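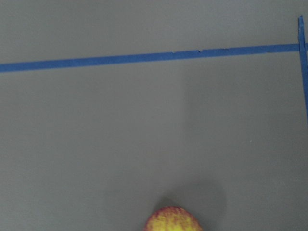 Clanora Community Kitchen: where we are at the halfway point

Hello again to everyone at the Hernberg Fund! I know the last report was mostly me fretting about the gas hookup, so I'm glad to say this one has some real cooking in it. The kitchen at Clanora opened its doors in March, and we've been running the lunch sessions ever since, apart from one week when the water heater quit and we served sandwiches.

Meals so far

We've served 768 lunches. I had promised you 2000 by the end of the grant year, so yes, I can do the math and we're behind where a straight line would put us. The first month was very slow (some days we had more people behind the counter than in front of it), but it picked up once the bus company moved the stop back to our side of the road. July was our best month by a mile. If fall goes the way July did, we'll get close to the target, and I'd like to talk in September about whether a small extension makes sense if we don't quite make it.

What people eat has surprised me. I planned the menus around soups and stews, and the stews do fine, but the thing that goes first every single time is the cold noodle salad. We've moved it to twice a week. The lentil loaf has been retired, and I was the only one sad about it.

Cooking classes

We've finished 17 classes, mostly basic stuff: knife skills, rice, what to do with a whole chicken, how to stretch a bag of beans. The evening ones fill up and the morning ones don't, so I've switched the rest of the schedule to a 6 p.m. start. The bread class has a waiting list, which I did not see coming at all -- our oven only holds six loaves at a time, so there's a limit to how much I can do about it until we get the second one.

Ah, the second oven. It was supposed to arrive in May from Medeiros, the restaurant supply place we're buying from. They sent the wrong model, took it back, and now say early fall. The price hasn't changed and we haven't paid the balance, so that line of the budget is just sitting there for now. Please don't be alarmed when you see it in the spreadsheet!

Produce

The arrangement with the growers out at Skamcombe is working better than I dared hope. They bring in whatever they have too much of, we pay a flat rate per crate, and I write the menu afterward. It makes for some odd weeks (so much zucchini) but our food bill is lower than I budgeted. We also put in shelving in the back pantry, and the walk-in cooler passed its inspection on the second try after we replaced the door seal.

Money

We're under on food, over on repairs, and dead on for wages. The repairs are the water heater and the door seal, and together they ran $210 past what I'd set aside. I'd like to cover that from the food savings if that's okay with you. I've put the request in the usual form so you have it in writing.

Next few months

Mostly more of the same, plus two things I'm excited about. We want to try a take-home box for people who can't stay for lunch, starting small, and I'd love to run a canning class while the tomatoes are still coming in. I also need to sort out the parking, which is tight at noon and has annoyed the dentist next door. I've offered them soup. Talks continue.

Come by for lunch any time you're out this way -- just let me know beforehand so I can save you some noodle salad.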